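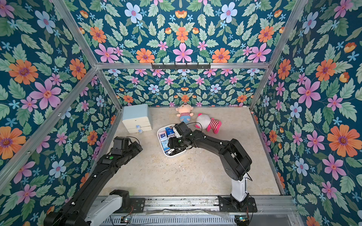
Search stories Go

The Wallpaper Room

My aunt left me the house in Hurnby and everything in it, and the only room I wanted was the smallest one. She'd papered it herself one wet March, when I was six, and she'd picked the loudest roll in the shop – deep teal, with great orange daisies and pink flowers as big as my head, and blue ones tucked in wherever there was a gap. My mother said it would give a child nightmares. I slept like a log in there every summer until I was too tall for the bed.

So I started with that room. Everyone will tell you to start with the loft or the shed, somewhere you don't care about, but I'd driven two hours with a boot full of flat boxes and I wanted to see my flowers.

They'd hardly faded! I stood in the doorway with my coat on and said hello to the big orange one, out loud, because I always had. You had to, that was the rule. Orange one in the morning, pink one at night, and if you got them the wrong way round you had to go out on the landing and come in again. I don't remember whether that was her rule or mine.

The little chest of drawers was still there, the pale blue and white one. It only ever had two drawers and the bottom one stuck. I sat on the floor and gave the knob a good pull and it came out all at once and tipped me backwards, exactly as it used to, and I lay there laughing at the ceiling like an idiot. Inside there was a button tin, a Zister catalogue with the corners turned down, and a bundle of tickets from the Gashaw ferry, held together with a hair grip.

I'd forgotten the ferry. We went over once a summer, the pair of us, with egg sandwiches, and she'd never sit inside, whatever the weather. On the way home she let me choose something from the kiosk, and one year I chose a doll with a striped top, and the next year I wanted another so the first wouldn't be lonely. She told me she wasn't made of money. Then she went back and bought it while I was looking at the gulls.

They were both in the wardrobe, in a pillowcase, with a bit of lavender. I put them on the floor while I got on with the top drawer, and I must have looked round at them every five minutes.

The man from Hoseo Clearances rang at four to ask how I was getting along. He'd offered me 900 pounds for the lot, curtains included, and he was very nice about it. I told him I'd done one room. He asked which boxes were ready to go and I looked at the boxes, which were still flat, and then I looked at the wall.

"None of them," I said. "Could you leave it until next week?"

He said he could. I made a cup of tea, black, as I hadn't thought to bring milk, and took it back upstairs. It was getting dark by then, so I said goodnight to the pink one, and went to see if there were any sheets.

4 comments
Share 6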